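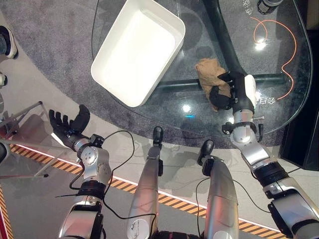

Renting Out Your Spare Room: Questions We Get at the Sturwood Lodgers' Page

I have had a lodger in the back bedroom for six years and have made most of the mistakes below personally. Rules differ from town to town, so check yours before you take money from anyone.

Do I need a written agreement if the person seems nice?

Yes. They all seem nice. They are standing in your hallway hoping you'll give them a key. A page and a half is plenty: the rent, the day it's due, the deposit, what's included, how much notice either of you has to give. Both sign, both keep a copy. If you own the place with someone else, have them sign too, and find out now if they object.

How much should I charge?

Look at what similar rooms go for within a mile or so, then knock off whatever you were adding for charm. When I started I wanted far too much on the grounds that the room gets lovely evening light. It sat empty until June. A fair price with a tenant beats a flattering one without.

Should utilities be included?

I include them, with a cap written into the agreement. Splitting the bill down to the cent sounds fair and leads to adults discussing the length of showers. One reader in Tendton put a space heater question to us that ran to several pages. The answer was the cap.

What do I have to put in the room?

A bed, a proper mattress, somewhere to hang clothes, a lamp, a door that closes. A desk if you can fit one. Please take your own things out of the closet. All of them. The wedding dress, the exercise bike, the box marked "misc." A lodger paying for a closet wants the closet.

Can I go in when they're out?

Leave it alone unless there's water coming through the ceiling or you've agreed on a time. "I was just checking the window" has never once been believed. If you need to read a meter in there, send a message the day before.

Who gets which shelf in the fridge?

Decide on the first evening. I give the lodger the middle shelf and half the freezer, and keep the bottom for myself, out of guilt. Condiments are shared in our house, except for one jar of pickled lime, about which feelings run high.

What about the living room?

Say plainly whether it's shared. If it is, then it's shared, and you can't sigh when somebody is on the couch at 9 p.m. watching a program about boats. If you want it to yourself some evenings, put that in the ad. Plenty of people are happy with a good room and the run of the kitchen.

Overnight guests?

Pick a number of nights a month and write it down before there is a particular guest to have an opinion of. After that, it becomes a conversation about Kyle.

How do I choose between applicants?

Call the references. I skipped this with my second lodger, who turned out to practice the trombone, and whose previous landlord would, I later learned, have been delighted to talk. Ask everyone the same questions, and read up on the fair housing rules that apply where you live. "We're all night owls here" is a thing you're allowed to mention, and it helps people rule themselves out.

How much notice should I give if it isn't working?

Whatever the agreement says, and never less than your local law requires. Put it in writing, be brief, and don't list grievances. You still have to share a bathroom for a month.

Do I have to tell my insurer?

Yes, call them. Ours added very little to the premium. The hold music was the expensive part.

Will I regret it?

Some mornings. Then the rent comes in, or you get home with the flu and there's soup on the stove.

Comments

Ladan Nazari
The closet one hit home. I moved into a place in Kedholm where I had 24 inches of rail and the owner had the rest, including ski suits. She didn't ski.

Abbas Bagheri
Good page. Would add: get a second set of keys cut before they move in, and test them. Mine didn't turn and the poor man spent his first night at a motel in Mollah. I paid, obviously.

tendton_reader
I am the space heater person. I still think a separate meter was reasonable.

Ladan Nazari
Is the trombone allowed if they use a mute? Asking for my current lodger, who has started looking at them online.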